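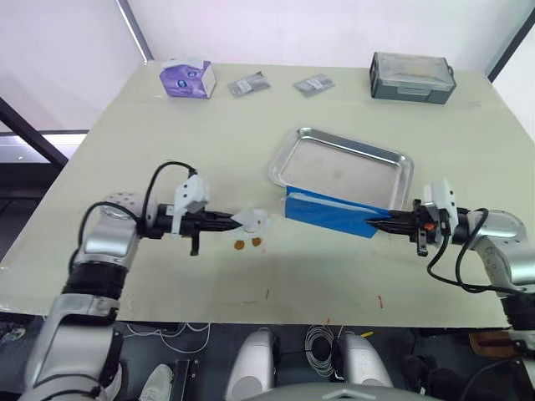
Section 4. Table wiping and tray clearing – day to day running

Read section 3 first if you haven't done the arm check. This part is for whoever is on the bench that shift, not for the fitters.

What the Cetus does now and what you still do

The Cetus takes the wiping, the tray moves and the putting back of small items. You do the stocking, the looking, and anything with glass or blades. The old wipe-down rota on the Vusta site came off the wall in August. Please don't go by the copy in the drawer, it still has the two-person lift on it.

Bench staff who used to do the wipe at end of shift now have that time for labels and stock. Agreed with the shift leads. If you find you are doing both jobs, tell your lead the same day, don't wait for the monthly meeting.

4.1 Before you start

1. Walk round the bench. Cables behind the line on the floor, not across it. Bags and coats out.
2. Check both grippers by eye. Fingers level, nothing stuck between them. Old tape gets left on the pads a lot.
3. Look at the wrist cables on both arms. They should loop freely. If one is pulled tight, stop and go to 4.5.
4. Put out what the job needs and no more: tissue, tray, block. Tray in the middle, long side facing the robot.
5. Tissue box at the back of the bench, opening clear. Any make of tissue will do but not the rolls, they tear badly.
6. Stand behind the yellow line. Press READY on the Kuroda panel. Wait for the steady green.

Note – a blinking green is not a steady green. Blinking means it is still finding the table edge. Can take up to 50 seconds on a cold morning.

4.2 Running a wipe

1. On the panel choose WIPE, then SPOT or FULL.
2. SPOT is for drips and rings. FULL does the whole top and wants the bench clear apart from the back row.
3. Press START. Keep hands off the table.
4. The arm takes a tissue, puts it down and pushes. It works slower than you would. Leave it.
5. When the panel says CHECK, go and look at the table yourself. Press OK or AGAIN.
6. Two AGAINs and it's still marked? Press HAND and do that bit yourself with the spray. Write it on the sheet.

Caution – never put spray on the table while the arms are live. Press HOLD first, both lamps amber, then spray, wipe, stand back, RESUME.

Caution – do not hand things to the gripper. Put them on the table and let it pick them up. It closes on fingers the same as on anything else.

Note – tissue goes into a ball after a few passes. Normal. The robot drops it at the bin side when it's done, you empty the bin.

4.3 Moving trays and blocks

1. Choose TRAY on the panel.
2. Tray must be empty. If there is liquid in it, tip it out by hand first.
3. Steel trays only. The thin plastic ones bend and the arm lets go half way.
4. Blocks and boxes lie on a long side where you can. Corner grip is fine for light ones, not for anything over 80 grams.
5. Press START. One arm holds, the other moves.
6. If something slips, the arm stops by itself and the panel shows LOST. Press HOLD, put the thing back where it was, RESUME.

Note – shiny rims confuse the cameras under strong light. Pull the blind on the window side if you get LOST more than twice in a row.

4.4 End of shift

1. Press PARK. Both arms draw back to the sides. Wait for the click.
2. Wipe the gripper pads with a dry cloth. No solvent.
3. Lids on the storage cases. Back row straight.
4. Fill in the sheet. Number of AGAINs, number of LOSTs, anything done by hand. One line each is enough, nobody wants an essay.
5. Leave the panel on. Jomier does the overnight update and it needs power.

The sheet is there to show where the robot needs more work. It isn't used for timing people and your name doesn't go on it, only the shift letter. This was asked a lot so it's now printed at the top of the sheet too.

4.5 When to stop

Press the red button, either side, if:

– a cable is caught or pulled tight
– an arm touches the other arm
– you smell anything hot
– somebody has stepped over the line
– you just don't like the look of it

You will not be asked to justify a red stop. Restarting is for the trained list only. To restart:

1. Clear whatever caused it.
2. Twist the red button out.
3. Hold RESET untill the lamp goes white.
4. PARK, then READY. Don't go straight back to START.

If RESET gives code 22, that's the left wrist cable. Code 492 is the table height, somebody has moved the bench. Push it back to the floor marks and try once more. Any other code, ring the fitters on the number by the door and put the HAND ONLY card on the panel.

4.6 Working by hand while it's down

The bench doesn't shut becuase the robot has. Put it in PARK if it will go, switch off at the wall if it won't, and wipe by hand as before. Keep the HAND ONLY card up till a fitter takes it down.

Everyone on the bench does one full wipe by hand every fortnight even when the robot is fine. Swap with your lead if your day falls on leave.

Training list is kept by the shift leads. New starters do two shifts watching and one with someone from the list beside them – then the short test on the panel, then the list.

Section 4 last changed 18/11/2024. Section 5 covers cleaning the arms.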